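Prüfliste Zweiarmzelle "Lirnen" - Aufgabe Socken aufhängen
Datum: 20.04.2024
Prüfer: Kęstutis Venckus
Zählerstand: 3.493 Zyklen (Wartung fällig bei 4.000)

## 1. Gestell und Tisch

- [x] Querbalken und Schrägen fest, Schrauben nachgezogen
- [x] Tischplatte liegt auf, kein Spiel
- [x] Haken des Bügels am Querbalken gesichert, Klebeband hält
- [ ] Klammern am Bügel schließen alle gleich

Kommentar: Eine Klammer schließt schwächer als die anderen. Ersatz ist bei Stonilix bestellt. Bis dahin bleibt sie im Programm gesperrt.

## 2. Arme und Greifer

- [x] Gelenke beider Arme ohne Geräusch, langsam durchgefahren
- [x] Greiferfinger sauber, keine Fasern in der Führung
- [x] Farbringe am Handgelenk vorhanden (links blau, rechts grün)
- [ ] Kabel am linken Arm

Kommentar: Die Kabel links hängen zu weit durch. Bei ganz ausgestrecktem Arm ziehen sie am Stecker. Neu verlegen und mit Klettband fassen, danach Punkt 2 komplett wiederholen.

Die Greifhöhe wurde mit aufgelegten Socken geprüft, graue links, rote rechts.
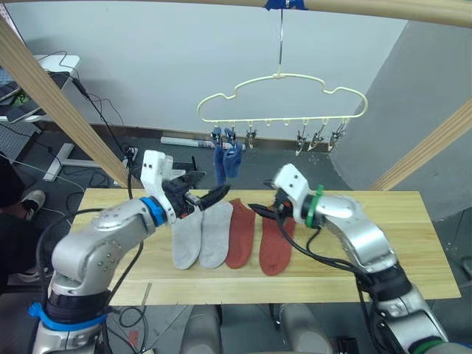

*Greifer beider Arme über den Socken, ein dunkelblaues Paar hängt am Bügel.*

Abstand der Finger zur Platte links in Ordnung. Rechts war er nach dem Fingertausch im Februar um 7 mm zu groß, Wert in der Plerkuvo-Steuerung korrigiert - Sicherung der alten Parameter liegt im Projektordner.

## 3. Sicherheit

- [x] Not-Halt an beiden Seiten ausgelöst und quittiert
- [x] Geschwindigkeit im Einrichtbetrieb begrenzt
- [ ] Bodenmarkierung vollständig

Kommentar: Markierung auf der Schreibtischseite abgelaufen, neu kleben. Im Automatikbetrieb bleibt jeder hinter der Linie, auch am Laptop.

## 4. Offen

- Kabel linker Arm: Venckus
- Klammer tauschen, sobald geliefert
- Bodenmarkierung: Ngubane
- Nachprüfung nach 12 Betriebsstunden

Freigabe: nur Einrichtbetrieb, bis der Punkt Kabel erledigt ist.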